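Urkier hand-held gripper: demonstrations

The Urkier is a two-finger gripper worked by hand, sold by Lultano for recording table-top tasks. Each jaw is a set of black linked bars ending in a blue finger pad. Pads are sold in packs of 2.

We show it on an ordinary household table, with whatever is on it. At the open day on April 22, 2021, Dale Pelletier ran the clearing task, and visitors could try it afterwards. 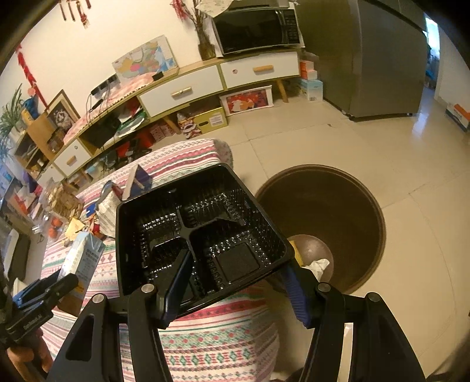
Lifting a divided tray, one pad inside and one outside.

Trays and cartons need a wide opening. For wrappers and packets, bring the jaws in low and close them slowly. Drinks cans can be taken lying down or standing.
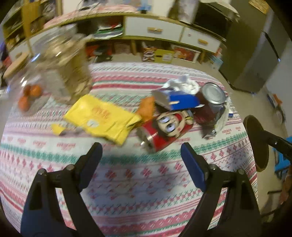
Jaws open in front of packets, cans and wrappers.

Weight: 700 g
Spare pads: 2 per pack
Demonstration length: 3 hours

The next open day is in November at our Erkden workshop. To book a visit before then, write to Saron Mamo at the sales desk and say which objects you would like to handle.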